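Drornow Snack Table
README, version 2

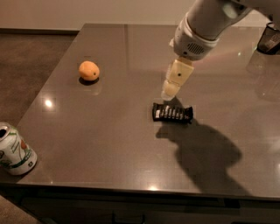

Drornow is a set of 3000 short clips of snacks being picked up, moved and put down again on a table. The items are the sort of thing that collects near a keyboard by mid-afternoon: fruit, wrapped bars, cans. Meals are out of scope. So is anything with soup in it.

What's in it
1700 clips have a single item on the table. The rest have several, with one named as the target. There are 46 items in all, listed in items.csv with a short name and a rough shape (round, flat, upright, annoying).

Labels
Labels use the words a hungry person would use. "Fruit" covers anything small, round and grown on a tree, after a long disagreement over apricots that neither side won. "Bar" means a wrapped bar of any kind. "Can" is a can, full or empty; the labels don't say which.

Known problems
Glossy tabletops reflect. Reflections are not items and should not be labeled as such, though almost all of our early masks disagree. Shiny wrappers also confuse the edge tool, Karakaya, which likes to find two bars in one.

Fruit was replaced as it aged. The bars were not, and seem fine.

Folders
clips/
masks/
items.csv
old_masks/ (please don't)

License
Free for research use. Credit Drornow. Snacks not included.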